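The Guest Room at Sanville, Finished

Posted in Rooms and Linens

We spent most of April on the small guest room at the back of the Sanville house. The walls and floor stayed as they were. The work was in the textiles: new bedding, a few cushions, and a throw to replace one that had been in service for a long time. The budget was $200, and it covered everything except the cushion inserts, which we already had.

The knitted covers came from Pralley, a small workshop that knits to order. Fiorella Monti handled the measurements and picked the yarn shades. She asked for samples under daylight and again under the bedside lamp before settling on anything, and two of the yellows were dropped at that stage for looking green after dark.
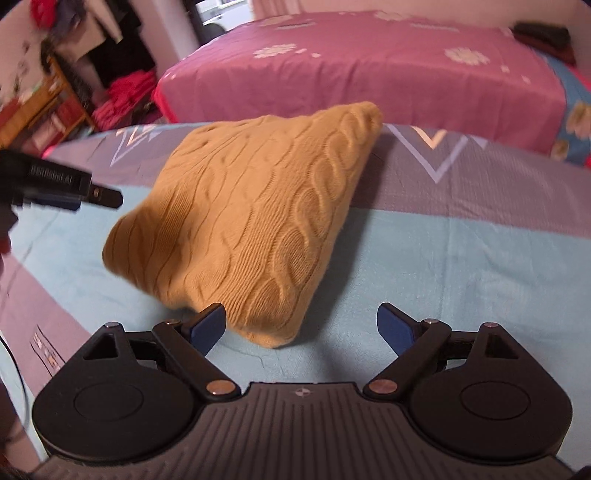
Mustard cable-knit cushion on the bed. Soft, slightly fuzzy knit with twisted braids.

The mustard cover was the first to be finished and the one we built the rest of the room around. Cable knit takes up more yarn than a flat stitch and pulls in at the sides, so Pralley makes the cover a little wide and lets it settle over the insert. Ours took 6 days from order to delivery. We use a feather insert one size up from the cover, which keeps the corners filled out.

A few notes for anyone ordering the same kind of thing:

Size. Measure the insert seam to seam, lying flat. The label size on ours was off by almost an inch.

Washing. Cold water, inside out, in a mesh bag. Dry it flat on a towel. Hanging a cable knit by one edge stretches the braids, and they don't go all the way back.

Pilling. Expect some in the first 3 months. A fabric comb works well — a razor does not, and we have a snagged sample to prove it.

Placement. We tried the cushion against the headboard and then lower down the bed. Fiorella prefers it lower, set at an angle. Guests move it anyway.

The throw is a plain weave called Vukano, in charcoal. It went back once for a loose hem and was returned to us repaired the following Monday. The reading lamp is an older Beneš model with a new cord and switch. Neither needed much thought once the yellow was decided.

Still to do: a curtain for the north window and a shelf beside the door. The curtain fabric is on order. The next gallery will cover the hallway, where the runner and the coat hooks have now been fitted.

Filed under: cushions, knits, bedding, guest rooms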